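Home | About | Old posts | Say hello

The letter about the hedge

August 20, 2025

I have been to court. I realise that's a grand way to start a post on a blog which has mostly been about soup, but there it is. I have stood up when told to, sat down when told to, and been called "the respondent" by a man with a very nice fountain pen.

For those who missed the July instalment: my neighbour two doors along in Tusthorpe applied for an order to stop me "repeatedly attending the boundary". The boundary is a footpath. I attend it because my back gate opens onto it and the bins live there. He says I was looking at his extension in a hostile manner. I was looking at his extension, I'll give him that. It has a turret.

The first I knew of any of it was an envelope containing 65 pages, of which the first two said what he wanted and the rest were a diary. He had been keeping it since the spring. I came out of it as a far more exciting person than I am. On one page I "lingered". On another I "withdrew, then re-emerged with a second bag". I read the whole lot at the kitchen table and by the end I didn't much care for me either.
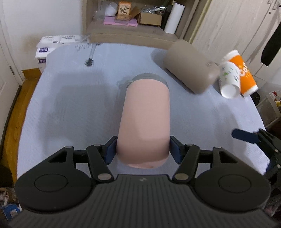 So do you need a solicitor for this sort of thing? I managed with one paid hour of advice and did the standing up myself, but I would have hired somebody properly if he'd been asking for money or if there had been anything in it that frightened me.

The paid hour was with Oratile Potgieter at Oosthuizen, over the bakery in Brokilcombe, and it cost £223. I had gone in with a speech. She listened to perhaps a third of it and asked if I had ever written to him. I had, once, about the hedge. She asked to see the letter. I said it was quite a funny letter. She said they usually were.

Reader, it was not as funny as I'd remembered. There's a line in it about boiling oil (the turret again) that reads very differently when someone says it back to you in a flat voice. Her advice was to own up to it early, say sorry for that bit and only that bit, and leave the architecture out of it altogether. She also told me to stop talking about him in the Co-op, which I thought was a bit much until I remembered how often I'd been doing it.

The hearing itself was 284 miles of driving, all told, once you add up the first trip, when it was put off, and the second, when it went ahead. Our nearest court shut years ago and is now flats. I sat in a corridor with a broken drinks machine for most of a morning. He sat at the other end of the same corridor. We'd both brought sandwiches, and neither of us wanted to be the first to eat one.

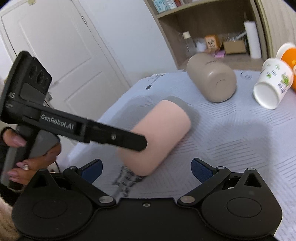
When we did get in, it took less time than parking had. The judge had clearly read the diary, poor woman. She asked him what he was afraid I would do. He thought about it for a good while and said he was afraid I would carry on. She asked me about the letter and I did as I'd been told, and my voice wobbled, which annoyed me. Then she asked whether either of us had considered mediation, in the tone my mother used for asking whether either of us had considered sharing.

There was no order. What we have is a piece of paper, signed by us both, in which I agree not to send him any more letters and he agrees that I may put my bins out. I'm not to stop on the path for longer than I need to. He isn't to film me while I'm on it. There's a paragraph about the hedge which I still don't fully follow, and I've asked Oratile whether it means what I hope it means. She hasn't replied, and I suspect that would be another £223.

People keep telling me I won. The woman at the post office shook my hand. It doesn't feel much like winning, I must say. I've lost two days' pay and a fair bit of sleep, and I'd lived here quite happily for years without knowing what he thought of my walk. I passed him on Monday's – no, I'm not supposed to write about passing him. Strike that.

The Tukon Lane residents' newsletter has asked whether I'd do them a short piece on "knowing your rights". I've offered them the soup one.

Get new posts by email. Unsubscribe whenever you like.

Contact | © All words mine | Back to top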